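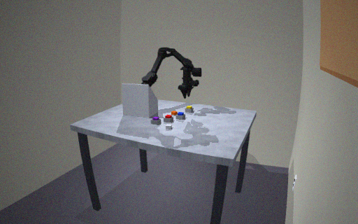 Vlachou wrote back this morning that the breeding group should have come off flake food two weeks ago, and that I was "asking a lot of a fish that small on a diet that dull." Fair enough. The message went on to say that the threadfins over there only started spawning in earnest once they were getting live baby brine shrimp twice a day, and that I should stop fiddling with the temperature until I had tried that. So I am going to try that, and I am leaving the heater alone, and I am writing it down so that whoever reads this after me can hold me to it.

May, 7:40 a.m.

Tank 4 first, as that is the one everybody asks about. The threadfins are in good shape. The males were sparring along the front glass when the lights came on, fins all the way up, and a couple of the females look rounder than they did at the weekend, though I have fooled myself on that score before (full bellies, mostly). Temperature 79 F, pH 7.0, no ammonia, no nitrite. Nitrate a bit higher than I like, so I changed a quarter of the water before breakfast with the aged stuff from the barrel. I let it in slowly through airline tubing, and they hardly seemed to notice.

The mops are the brown acrylic ones again. I had tried the green yarn from the craft store in Clekham, and it bled color even after two boilings, so that went in the trash and I won't be buying it a second time, however cheap it was. The brown is the same skein we used for the praecox last year and it has never given us any trouble. I tied one mop to a cork so it floats and let the other hang down to the bottom in the back corner, near the sponge filter but out of the current.

Checked both mops at 9:15. 16 eggs, all of them from the floating one, nothing at all in the low one. They are tiny and I needed the hand lens and a good deal of patience. Most are clear with the little thread showing, and I picked off the cloudy ones with tweezers. The rest are in the plastic shoebox with an inch of tank water and a gentle airstone, lid on loosely. I'm skipping the methylene blue on this batch. I know opinions differ in this room, and I'd be glad to hear them, but I want one run without it to compare.

Food for the fry is what worries me, as it always does with this species. They are so small when they hatch that brine shrimp is no use to them for quite a while. The infusoria jar from the Virnmont pond water has gone nicely hazy and smells sweet, where the last one stank. I started a second jar today in case the first one crashes. Vinegar eels are coming along too, slowly. I have the Braminer powder in the fridge as a fallback, but it fouls the water so quickly that I'd only use the smallest pinch on the tip of a toothpick, and I'd wipe down the bottom of the box afterward.

Brine shrimp for the adults: set up 200 ml of salt water in the small cone with a scant quarter teaspoon of cysts, light on, air on. Should have something to harvest tomorrow morning. Please don't rinse the cone with tap water if you get there before me, there's a jug of salt mix on the shelf beside it.

1:30 p.m. Fed again, frozen daphnia this time, chopped fine. All eating. One male hangs back behind the java fern and I'd like somebody else to look at him. His color is fine and his breathing seems normal, so he may only be getting bullied.

Still to do: new sponge for Tank 4, label the shoebox with the species and the month, order more cysts, and write back to Vlachou to say thank you and ask how deep the mops hang over there.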